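# Chapter 6: Sorting and Grouping Data

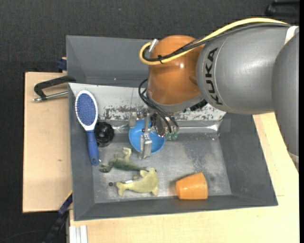

**Figure 6.1** A mixed set of household items and toys in a gray bin.

Before any set of things can be counted in a useful way, someone has to decide what the groups are. A town library that wants to know how many of its books are about history must first settle whether a novel set in 1850 belongs in that pile. A hospital that reports the number of falls in a year needs a rule for what is a fall and what is a stumble. These choices come before the arithmetic, and they affect every number that follows.

In Chapter 5 you worked with measurements such as height, weight, and time. This chapter deals with **categorical data**, which records what kind of thing each item is. Eye color, blood type, zip code, and brand of shoe are all categorical. Note that a zip code is written with digits but is still a category. Adding two zip codes together gives a result with no meaning.

## 6.1 Choosing categories

A good set of categories meets two conditions. Every item must fit somewhere, and no item should fit in more than one place. The first condition is often met by adding a group called "other." If that group grows large, the categories probably need to be redrawn.

Consider the lost property office at the Fumalthorpe bus station. Over one year the office logged 3,239 items. The clerks used 32 categories, among them "umbrella," "glove (single)," "gloves (pair)," and "bag." At the end of the year, 709 items were listed under "other." Dividing 709 by 3,239 gives 0.219, so nearly 22 percent of everything handed in had no proper group.

When the office read through the written notes for those items, it found that many were phone chargers and earphones. The list of categories had been drawn up before either was common. A new category, "small electronics," was added in November.

The clerks also found a problem with the second condition. A backpack with a laptop inside had sometimes been logged as "bag" and sometimes as "computer." The office now follows a written rule: a container is logged by what it is, and its contents go in the notes.

## 6.2 Frequency tables

Once the categories are fixed, the data can be put in a **frequency table**. The left column lists the categories and the right column gives the number of items in each. The entries in the right column must add up to the total number of items. If they do not, an item has been missed or counted twice.

**Check your understanding**

1. Name two kinds of data, other than zip codes, that are written with digits but are categorical.
2. How many of the Fumalthorpe items were not listed under "other"?
3. Write a rule for logging a coat with a pair of gloves in its pocket.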